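2025-10-26

The kettle was overdue. We moved into the apartment on Huerta in August, and between then and now it has boiled water for tea twice a day, sometimes more, and I had wiped it down maybe three times. Tunport water is hard. I knew that before we came here but I didn't know what it does to a kettle in two months.

The inside is the part people write about, so I'll get it out of the way first. I used plain white vinegar. I filled the kettle halfway with equal parts vinegar and water, brought it to a boil, unplugged it and left it for 32 minutes. The recipe I had said thirty, but I was on the phone with my mother. Then I poured it out, rinsed, boiled a full kettle of clean water and threw that out too. The white crust on the bottom was gone except for a ring along the seam. I did the seam with a wet finger and baking soda. It still isn't perfect and I'm leaving it.

Citric acid works as well and smells less. A 200 gram bag from the Podcombe market costs less than a coffee, and one spoonful does a kettle. I was out of it this time. If you use vinegar, open a window.

The outside is slower. Stainless steel shows everything: fingerprints, drips, the gray film that comes from standing near a stove. I've tried a few things on it over the years and now I just use a cloth. A damp one with one drop of dish soap goes first, then a damp one with no soap, then dry. The dry pass is the one that makes it look clean. If you skip it you get spots, and around here you get them fast.

I do it at the table because the counter next to the sink is too small to turn anything around on. The kettle should be cool and unplugged from the wall before you start. I hold the body with one hand and work from the top down, lid and handle first, then the sides. The lid on ours is black and hides dirt well, so I go over it even when it looks fine.
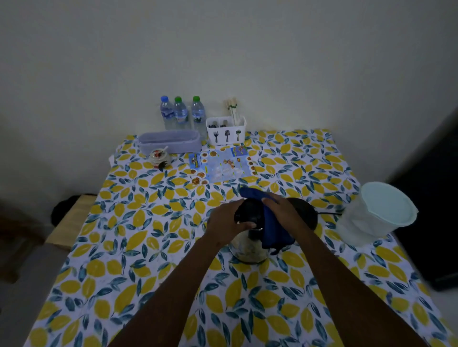 *Kettle and blue cloth, on the lemon tablecloth.*

The spot under the handle is the worst. Steam comes out at the lid, runs down and dries there. I fold the cloth into a narrow strip and pull it back and forth behind the handle. An old toothbrush gets into the hinge. Don't use the green side of a sponge anywhere on the steel. I did that to our last one, a Kero, and it had a dull patch on the side until the day it quit.

Also, don't hold any kettle under the tap to rinse the outside. Emiliano Solís, who lived downstairs from us at the old place, did that and shorted out his base and half the kitchen with it.

While I was at it I cleaned up the rest of the table. The utensil caddy collects crumbs at the bottom, so everything came out, chopsticks included, and I washed it in the sink and let it drain upside down on a towel. The chopsticks got washed and dried separately. Wooden ones go musty if you put them back damp. I shook the tablecloth off the balcony and put it back on. It could use a real wash, but it takes a day and a half to dry at this time of year and I like having it on.

We've been talking about using bottled water in the kettle to keep the scale down. I don't think it's worth it. It's a lot to carry up the stairs, and the mineral kind leaves scale too. A filter jug might make more sense. My sister has one and says her kettle only needs descaling every few months, but she lives in a different town with different water, so I don't know how much that tells me.

For now I've put a note on the calendar to do the inside once a month. The cloth stays on the hook by the fridge.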